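February, evening

Spent most of the day on the Firine planner. The cable routine still treats a bundle as a rigid rod from the grasp point out, so the second arm is given a keep-out volume far bigger than it needs. I replaced the rod with a chain of 120 short segments and let the chain sag. Planning time went up to 400 ms per query. Acceptable for now.

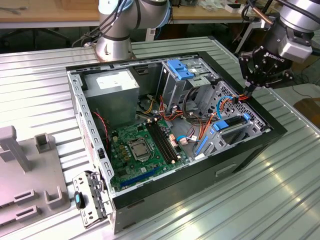
Why not plan both arms as one system? The joint search space gets too large for our time budget, so Firine plans the arm holding the cable first and treats it as a moving obstacle for the other.

After lunch, the force side. Bangera closes the fingers on position and only then hands over to the force loop. The handover leaves a step in the commanded effort, visible in log 1223. I now seed the integrator with the last measured value. The step is gone in replay. Not yet tested on plastic parts, where the contact stiffness estimate is poor anyway.

Perception: the pose estimate for the drive carrier flips by 180 degrees when the label is washed out by glare. Added a check against the connector row. Ran 3000 stored views through it overnight on the Plavcombe machine; will read the results tomorrow.

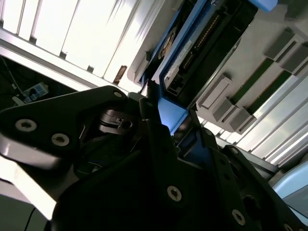 *Gripper closing on the blue carrier, wrist view.*

Still open: the Cosano log viewer drops timestamps when two streams start together. Filed it, did not fix it.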